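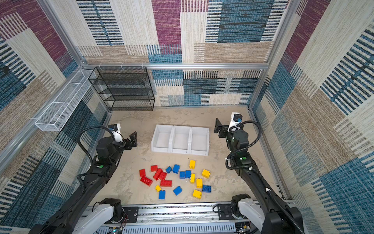 Photo: Nala Pictures

Sultdale go into the second leg at Lomedlow two goals down and short of defenders. Both first-choice centre-backs are out, one with a hamstring strain and the other suspended after a second booking in the first leg. The club has not registered a replacement, and the loan window does not reopen until the tie is over.

The likely answer is a back three with a midfielder dropped into the middle. Sultdale used that shape for the last 50 minutes of the league match at Vahidi and conceded once, from a corner. It held up in open play, but the wing-backs were pinned deep and the side managed four attempts at goal, all from outside the area.

Lomedlow have no such problems. They have named the same starting side since September and have kept 10 clean sheets at home, where the narrow pitch suits their habit of pressing the full-backs early. Their one doubt is the goalkeeper, who trained apart from the squad with a bruised hand and will be assessed before the game.

Away goals do not count double this season. If the scores are level after extra time, the tie goes to penalties. Turnstiles at the visitors' end open two hours before kick-off.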